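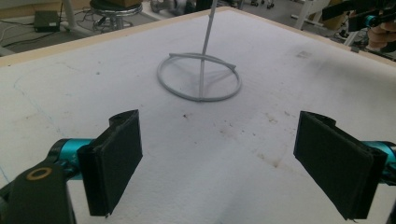 PULLCOMBE HAT SELLERS DECLINE TO SIGN UP FOR "UNIVERSAL FIT" LABEL

Independent shops say the Arum sizing mark has not been shown to work and will cost small sellers money

PULLCOMBE, May. The Pullcombe Independent Hat Sellers said today that its members will not be adopting the Arum Universal Fit mark, the green swing tag that promises a cap or hat will fit "any adult head, comfortably, all day."

The group represents small shops and market stalls in Pullcombe and Narnero. It was asked in the winter to back the mark before its general launch. After reading the material and trying the tagged hats in its own shops, it has decided to wait.

"We have heard 'one size fits all' for as long as any of us have been selling hats, and we have been taking the returns for just as long," said Etenesh Asfaw, who chairs the group. "If somebody has finally solved it, wonderful. Show us. What we were sent was a brochure with a lot of smiling people in it."

Arum's brochure says the mark rests on a fitting study of 944 adults. The group asked twice for the results broken down by head measurement and by hair type. It received a two-page summary that gave neither. The summary does say that 157 people in the study were asked how the hat felt after a full day. It does not say what they answered.

Nuria Negussie, who runs the Narnero stall and handled the letters, said she was not expecting anything fancy. "A table with the head sizes down one side would do me. I wrote that in the first letter and again in the second. I got a very polite reply both times, and the second one had a discount code in it."

Members ran their own trial over the spring. It was a modest one, and the group makes no large claims for it. Tagged caps and brimmed hats were put out on ordinary shelves next to sized stock, and 214 customers who tried one were asked a single thing: would you wear this for an afternoon? 88 of them said no. The usual complaints were a band that pinched at the temples and a crown that sat too high over braids or thick hair.

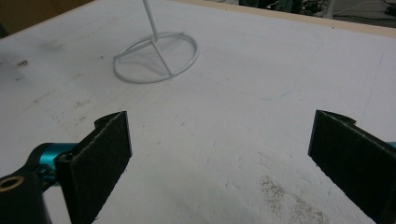

Sizing is hard to judge from a display, and the group thinks too much of the sales pitch depends on how hats look when no one has them on. A stretch band keeps its shape very nicely in a window. Put the same hat over a thin upright with a ring for a base, like the white stand shown on the scuffed tabletop, and it will tell a shopper about the color and the brim. It will tell them nothing about their forehead. The group would like to see fewer photographs of hats on stands in sizing material and more of hats on people, from the back and the side as well as the front.

There is also the matter of cost. Shops using the mark would pay a yearly fee of $318 and would have to buy their swing tags from one supplier, Nwosu Print. The group has no complaint about the tags, which are sturdy. It does question why a shop should pay every year for a claim printed on somebody else's hat.

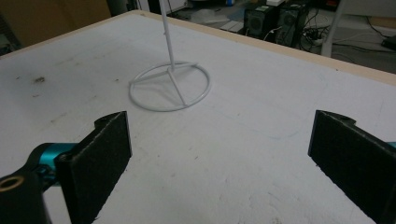

Nor is it clear who pays when a customer brings the hat back. The draft agreement says returns on fit grounds are "a matter between retailer and customer." Etelka Kerekes, who has sold felt and straw hats in Pullcombe since her twenties, read that line several times. "So it fits everybody, and if it doesn't, that's me. I'd want that changed before I signed anything."

The group accepts that some customers like the idea. Adjustable caps sell well and always have, and a good strap at the back does most of what people need. Members will go on stocking them under their usual labels, with the range in inches written on the tag where the maker provides it. Where the maker doesn't, Tsehay Beyene has offered to lend out her band gauge, provided it comes home this time.

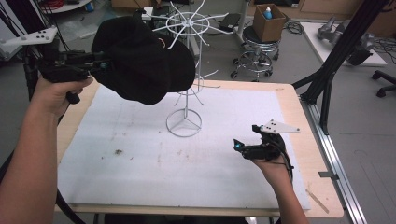 Will member shops still sell hats that carry the Arum mark?

Any shop may stock what it likes, and a few have hats left over from the trial that will be sold at the normal price. The group is only declining to promote the mark or pay the fee.

The group has told Arum it will look at the question again in the fall if the full study is made available.

Kedir Alemneh will answer press inquiries on behalf of the Pullcombe Independent Hat Sellers. He is at his shop most mornings until noon. Copies of the trial form and the tally are free on request.

END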